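Speaker notes - "What Is in the Bin: sorting small things without losing your mind"
Community hall, 10 minutes for the talk, questions after

Start when the people in the back have their chairs. Say good evening, say my name, and say thank you to Agnes Haldane for the invitation. Tell them that I am not a professional organizer. I kept the lost property room at the Urquhart play center for 3 years, and before that I helped my aunt with her shop in Witemberg. All what I know about mixed things comes from these two places.

First point. Every house has one container where things go when we do not want to decide. In my aunt's shop it was a drawer under the till. At Urquhart it was a big box behind the front desk, and in August we emptied it and there were 70 items inside. Ask the audience: where is yours? Wait for two or three answers. Do not hurry here, the people like this part.

Second point. Why it is difficult to empty. When you take ten pens from a drawer, you decide one time. When you take a pen, a sock and a key, you decide three times, and each time about a different room of the house. It is tiring, and after some minutes we push everything back. I did this many times.

(Change the slide. Drink some water.)

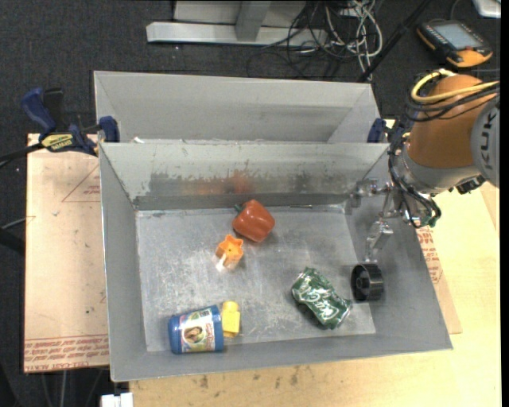

A mixed bin is best read slowly, before the hands go in. Give the audience half a minute to look in silence. Then ask which things belong together. Usually somebody says "the toys", and this is a good answer, but let them go on. The red pepper is a toy, so does it go with the yellow building block, or in the play kitchen? The green can is crumpled, it can go to recycling and we need not discuss it. The blue jar has a label around it, so a person could turn it and read before deciding. Then point to the black ring near the right wall. It looks like a wheel, or a part of something. For such a part I have a special rule, see below.

Third point, the rule of the easy one. Begin with the thing which needs no thinking. With our bin I would begin with the can. After this there is a bit more space and you feel that the work is moving. Effie Buchanan taught me this when we packed her garage, and she was much faster than me.

Fourth point, the single parts. Rings, caps, small stars, screws. Do not throw them away on the same day. I use a small box called Utik, but a jam jar is also fine. Write the month on it. If no one has asked for the part in 3 months, it may go. Tell the story of the puzzle piece from Cetow here, but the short version! Last time it was too long and Agnes showed me her watch.

Fifth point, color. People often ask if they should sort by color. For crayons yes, for a mixed bin I think no. Red things are then together, but you still do not know in which room they live - you only made the heap prettier.

Practice part, if there is time. Each table gets one bag and empties it on the cloth. One person holds the things up, the others say only the name of a room. No stories about the things, please, otherwise we stay until midnight.

Questions. Somebody will ask about gifts from relatives. Say that this is another talk. Remind them to put the bags back by the door, and that the tea is in the small kitchen on the left.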